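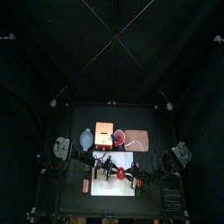

Re: [Wekon] Table layout, bench 3

> The top still looks dark at the front edge with the cloth
> enclosure closed. Is the white board staying? And can the
> pail go in the same row as the boxes?

The board stays for the small items. For the pail I would use the white top – the metal reads better on it and the wire handle has clearance.

Row order is left to right, boxes and bowls first. Keep 8 cm between items. The bench is 600 mm deep, so put the row at the back and leave the front free.

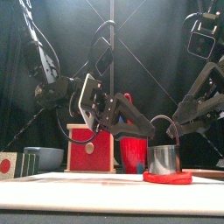 Pail layout, with the red circle box at far left and the gray bowl next to it.

Still open: the Atard list has 17 items and I have places for some 8 of them. Please send cuts by Friday.

– Rustad bench list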